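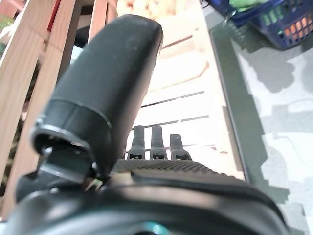
**Is the Daridine pressure cooker worth buying if you already have a decent heavy pot?**

If you cook dried beans, stewing meat or stock more than once a week, I think it is. If you mostly make quick suppers, keep your money and carry on with the pot.

Now the longer version, and I'm afraid it is quite long, because I've been cooking in this thing since September and I have grown fond of it!

I bought the six-litre stovetop model from Pemberg for £144, which made me gulp a bit. There is a smaller one at £110, and I stood dithering between the two for ages before my friend Li-hua Ho told me to get the big one and stop fussing. She was right. You must never fill a pressure cooker more than two thirds full (half full for beans and lentils, as they froth), so a pot that looks enormous on the shelf holds a fairly ordinary family supper. If you are cooking for one or two and don't care about leftovers, the smaller pot would probably do you nicely.

## What you get

The pot, the lid, a steamer basket, a little trivet to stand it on, one spare sealing ring and a booklet. The pot is stainless steel with a thick base and two short handles. I'd have liked one long handle, as it's a heavy old thing when it's full of soup, but two short ones do mean it fits in my cupboard.

The booklet is the weak part. The timings for vegetables are far too long (four minutes for broccoli, poor broccoli) and the recipes are dull. The bean chart at the back is good, though, and I've copied it out and stuck it inside the cupboard door.

## Beans

Beans are the reason I wanted it. I grew up with tinned ones and only came round to dried when I Feng-yi — my neighbour, Feng-yi Poon — gave me a bowl of her black-eyed beans with fried onion and I went home and ate nothing else for a week.

Chickpeas soaked overnight take me 14 minutes at high pressure, and then I turn off the heat and leave the pot alone until the pressure has dropped by itself. They come out whole and creamy, with skins that stay put. The same chickpeas in my old casserole used to take an hour and a half, and I'd have to keep wandering back to top up the water. White beans want less, eight minutes or so for the small ones, and a spoonful of oil in the water keeps the froth down.

You can do them unsoaked as well. I've done it when I forgot, and they were fine for mashing or soup, but more of them split and I wouldn't put them in a salad.

## Stews and braises

Shin of beef is lovely in this. I brown it in the same pot, which it does evenly once you've given the base a good few minutes to heat up, then take the meat out, soften the onions and carrots, and put everything back with a glass of stock. Forty minutes under pressure and it falls apart with a spoon.

One thing to know if you are used to slow braising: hardly any liquid boils away. My first stew was more of a soup with lumps of beef in it (we ate it with a lot of bread and said nothing). Use about half the liquid you normally would, but never less than the minimum marked on the inside of the pot, and if it's still thin at the end, simmer it with the lid off until you like it.

Flour goes in at the end, too. Thicken beforehand and it catches on the bottom. I learned that with a lamb stew and a long evening of scrubbing.

## Stock and soup

I was surprised by the stock. A chicken carcass, an onion, a stick of celery and some peppercorns, forty-five minutes, and it sets to a proper jelly in the fridge. I freeze it in old yoghurt pots. My cousin Essam Samir, who used to cook for a living and is not easily pleased by anything I make, asked for a tub of it to take home, so I'm counting that as a win.

Lentil soup is the other one I make constantly. Red lentils, a tin of tomatoes, cumin, a potato to give it some body, lemon squeezed in right at the end. Seven minutes, a slow release, and a quick go with the stick blender. Put the tomatoes on top of everything else and don't stir them in before you close the lid, and they won't scorch.

## Noise and nerves

I was frightened of pressure cookers as a child. My grandmother's rattled and spat and we all kept out of the kitchen while it was on. The Daridine gives a short hiss as it comes up to pressure and then goes quiet, with a small coloured pin that rises to show you where you are — one ring for low and two for high. The lid won't open until the pin has dropped.

It does need you to stay nearby for the first ten minutes, as you have to turn the heat down once the pin is up and then fiddle a little to find the right setting. On my gas hob it's the smallest burner, nearly as low as it goes. I-hsuan Su has the same pot on induction and finds it much easier, as she just presses the same number every time.

## Cleaning

The pot goes in the dishwasher and so does the basket. The lid doesn't. I take the ring out and wash it by hand with the lid, then leave them both to dry separately. The ring does hold on to smells. Mine has a permanent whiff of curry about it, which hasn't got into anything else so far, though I'd keep the spare for puddings if I were the sort of person who steamed puddings.

## Things I'd change

- The minimum and maximum marks are stamped so faintly that I have to tilt the pot to the light to find them.
- The lid has a knack to it. Line up the two dots, press, then turn. It took me a week before I stopped swearing at it.
- The steamer basket is too shallow for a whole cauliflower.
- Spare rings are sold only in pairs.

## Would I buy it again?

I would, and the same size. My casserole still comes out for bread and for anything I want to bubble away in the oven on a wet afternoon, but the Daridine lives on the hob now, and I think our food bill has come down a bit with all the beans and cheap cuts. Tsz-kin Tang asked me whether an electric one would be less bother, and it might well be for someone who wants to set it going and leave the house. I like being able to brown things over a proper flame, and I haven't the worktop for another gadget.

If you do get one, start with chickpeas. Soak them tonight with a good pinch of salt in the water, and make far more than you need, as they freeze very well.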